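Mok Fruit Share: Frequently Asked Questions

We answer the same questions at the pickup table every Sunday, so they are now written down. Please read as far as your question and then feel free to stop.

What do I carry my fruit home in?

A pale plastic basket with slots in the walls and floor. Apples and mangoes wait in trays until it is their turn.

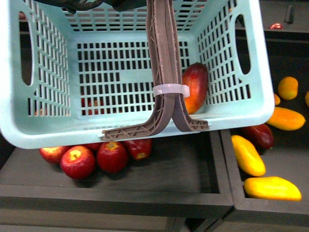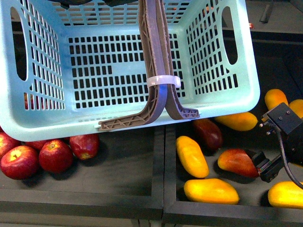
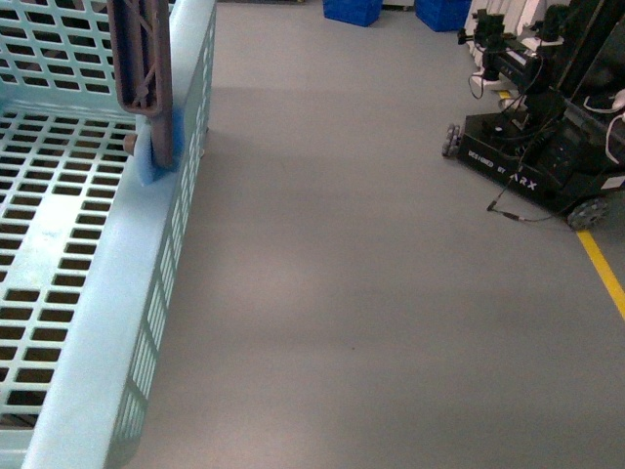
The basket is on loan. We started the year with 97 of them and would like to finish it with a number that isn't embarrassing. If yours has become a permanent home for bath toys, we understand, and we want it back.

Why slots?

Air gets in, grit falls out, and you can rinse the whole thing under a hose. They also let small grapes escape, which is why grapes come in a bag.

Can I have all mangoes?

You may ask. Everybody asks. A standard share has both fruits, and you can swap up to four pieces at the table if there is something left to swap with. By 11 in the morning there usually isn't.

My mango is red. Is it ripe?

Color tells you very little. Press gently near the stem. If it gives a bit, eat it soon. If it feels like a doorknob, leave it on the counter for a few days and try again. Please do this pressing at home, on your own mango.

Should I keep apples and mangoes together?

Only if you're in a hurry. Apples give off ethylene, which speeds up the ripening of whatever sits beside them. Put the apples in the fridge and leave the mangoes out until they soften.

What goes in the bottom of the basket?

Apples. Every few weeks someone tries it the other way around and invents chutney.

Can I line the basket?

A dish towel works well. Newspaper is fine too, though it sticks to anything damp and you will be reading the sports page off a mango.

Where do I pick up?

The Palero Street door, not the Draltari Hall door, which is locked and has been locked for as long as we've been here. People still knock.

What if I miss pickup?

Shares are held until Monday noon and then go to the Jendura kitchen, where they are eaten without complaint.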